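Review: Brillum Shelf Cell Practice Guide, second edition
Posted 2026-08-05

We stock shelves with an arm at Vudside, and in June we swapped our own in-house rules for the Brillum guide. It's a 30 page booklet on safe and tidy working around retail shelving robots, sold with a set of wall cards. I've used it through setup, daily checks and one full relayout of the bays.
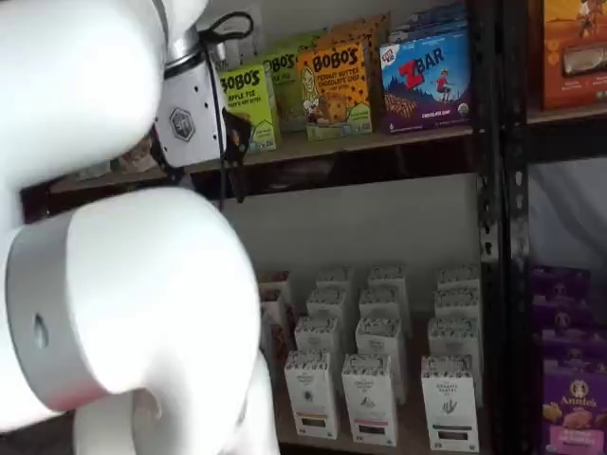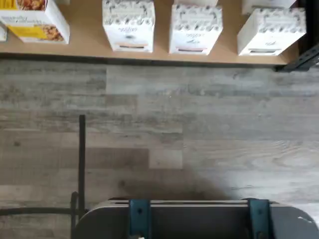
Grocery cartons on slotted-post shelving are the sort of work the guide is written for, and it shows. The section on reach is the best part. It asks you to mark the arm's full sweep on the floor, elbow included, and to keep people outside that line until the arm is stopped and the stop has been confirmed at the panel. Our old rules only covered the gripper end.

Aryee, who bought the same guide, disagree on that point. Their comment under our first notes was that a floor line means little once stock trolleys start parking across it, and that they went to a gate with an interlock after 2 near misses. Fair enough. The guide does list a gate as the preferred option, but it's in an appendix and easy to pass over.

Cable routing gets 4 pages and deserves them. The rule is that any loop at the wrist gets checked through the whole range of motion before the first pick of the day. It adds 15 minutes to our start, less once you know the routine.

Weak spots: the chapter on shelf layout assumes every carton faces square to the front. It says little on leaning or turned boxes, so we wrote our own limit for when a person should step in and straighten them. The wall cards are thin and the lamination lifts at the corners. The index is poor.

I also looked at the Prano handbook. It's cheaper and better organised, but it treats the arm and the shelving as separate subjects, and most of our trouble has been where they meet.

Worth buying if you're writing site rules from scratch. If you already have a risk assessment you trust, borrow a copy first and read the reach and cable sections.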